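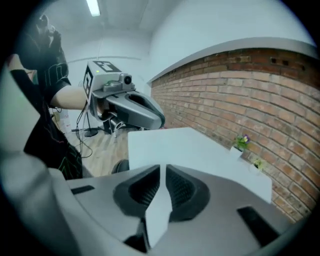

Whether a machine can do household chores yet depends on which chore, and on how long you are willing to wait. Thin flat goods remain the hard case. A mug has a rim and a handle, and its shape stays the same after you pick it up. A sheet of card bends as soon as it leaves the table, and the bend depends on where the fingers closed.

I have kept a log since August. The chores are small: pick up a card, stand it against a wall, move a plant pot out of the way first. Of 221 attempts at the card by our policy, 93 ended with the card where it was supposed to be. Most of the misses came at the first contact. The lower fingertip has to get under an edge that lies flush with the tabletop, and a position error of a couple of millimeters pushes the card away. Yến Hà suggested sliding it to the table edge and pinching the overhang. That helped more than 700 extra demonstrations did.

People holding the same kind of gripper do it without much trouble. So the jaws are adequate, and the missing part is whatever the wrist does in the last half second.

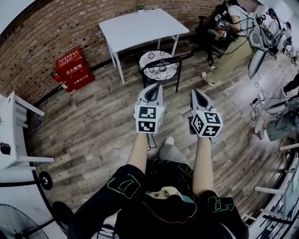

Fiducial markers on the grippers give a decent pose as long as a camera can see them. Turn the forearm in and the track degrades. Bình Tiêu wants more faces marked; I would sooner fix the time sync between the two hands, which drifts over a long session and spoils anything bimanual.

Shop-floor work is further along — parts arrive in trays, and somebody has already paid for the fixture. A kitchen table has no fixture. My estimate for unattended tidying of paper, at a speed a tenant would put up with, is still several years. Next month I start on envelopes.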